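Treron hand gripper, support ticket
Subject: rollers slip / jaw drops out of sync / log keeps stopping
Status: open, partly solved
Opened: May 9, 2020
Build: home, hand-held version, Ciner board, Danladi firmware (stock)

What's wrong

Three things, might be one thing. Not sure.

1. Grip lets go of fabric after a couple seconds when lifting. Thin stuff ok, thick stuff no.
2. Width reading drifts. Close the jaw fully, reads zero. Open, close again, reads 2 mm. Then more. Never goes back on its own.
3. Logging to the Grisex card stops partway. No error on the console, file just ends.

Parts are all from the kit except the rollers. Kit rollers were hard plastic, useless on cloth, swapped them for blue rubber ones the same diameter. Linkage riveted per the build sheet. No changes to the geometry.

What I tried first

Reflashed. Same.
Different USB cable. Same.
Power bank instead of laptop. Same, and the bank kept shutting itself off because the draw is too low. Back to laptop.
Cleaned rollers with alcohol. Better for maybe ten grabs then same as before.
Pulled the lower plate off, looked for a cracked arm. Nothing cracked. Put it back. One rivet on the left side a bit proud, pressed it down with pliers and a rag.

Entry 2

Moved off the bench. Bench tests were all with a folded dish towel and I don't think it's a fair test, a towel just sort of sits there. Using real clothes on the bed now. Soft surface under, so the fingertips can push in a little and get hold of a fold.

Track jacket type thing is the worst case so far. Slick, and heavy once a bit of it comes up. Have to hold the rest down with the other hand or the whole thing slides along with the gripper and I learn nothing.
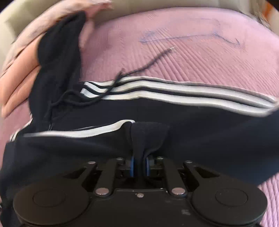
Threshold is the setting I keep coming back to. Default close force in the config is 300 (no units given anywhere in the docs, please fix). Raised it in steps. Past a certain point the motor buzzes and the arms flex, and then the width number goes weird. So problem 1 and problem 2 are connected, at least when I push it.

Drawstrings are a pain btw. If one gets between the rollers with the cloth, the jaw thinks it's closed on something thick and backs off. Keep them out of the way for testing.

Entry 3

Reply from support said to check the encoder magnet. Ok. Took the back cover off. Magnet is glued, seems solid, doesn't turn under a fingernail. Marked magnet and shaft with a silver paint pen so I could see if they move relative to each other.

Ran open/close cycles. Marks stayed lined up. Magnet is NOT the problem.

Then marked the shaft and the left arm. Those did move. Tiny bit each time it clamps hard. So the arm is creeping on the shaft, and the encoder is reading the shaft, which is fine, but the shaft isn't where the arm is. That's the drift.

Grub screw on the arm hub was not tight. It felt tight. It bottoms out on the flat before it bites. Screw in the kit bag is too long or the flat is too shallow, take your pick.

Fix: filed a hair off the screw tip, put a drop of medium threadlock on, tightened, left overnight.

Entry 4

Drift gone. Closed, opened, closed, zero every time. Did a long run while making dinner, came back, still zero.

Grip better too. Makes sense, the controller was hitting its "closed" position before the rollers were really clamped and cutting the current. Fold of jacket now holds when I lift and hold it. Still creeps if I shake it but I'm not going to be shaking it.

Force back down to 300. Leaving it there.

Right side hub has the same screw. Did the same to it while the cover was off. If you're reading this with the same build do both at once, getting the cover back on is the worst part of the job. The ribbon cable wants to go under the post. It goes over.

Entry 5, the logging thing

Still open. What I know:

Last file ended at 3,281 rows. One before that ended somewhere else so it's not a fixed size limit.
Card formatted fresh, FAT32. Tried another card. Same.
Happens only with the jaw moving. Left it sitting idle with logging on, ran fine till I stopped it.
Board LED blinks once when it dies. One short blink. Can't find that code in the Danladi readme.

My guess is a voltage dip when the motor closes. The card socket is on the same rail as the motor driver on the Ciner board, or it looks that way from the traces. Don't have a scope. Multimeter is too slow to catch it, shows a steady number the whole time.

Tried a capacitor across the motor supply, whatever was in the drawer. Got almost 17 minutes before it stopped, longest yet. So I think thats the right direction but not the right part.

Questions for support

- What value cap do you recommend, and which side of the connector does it go on?
- Is the one-blink code a brownout reset or a card write fail?
- Can the firmware flush the file more often? Losing the end of a run is annoying, losing it with no message is worse.
- Is there a shorter grub screw I can order? Don't want to file them every time I take the arms off.
- Units for close force??

Not urgent on the screws. Logging is the one blocking me, can't tune anything without a full run to look at.

Update, same ticket

Support answered. One blink = brownout. Cap goes on the board side, as close to the driver as it will fit, and bigger than what I used. Ordered. Firmware flush is on their list for August.

Closing items 1 and 2. Leave 3 open till the part gets here and I've had a full run with it.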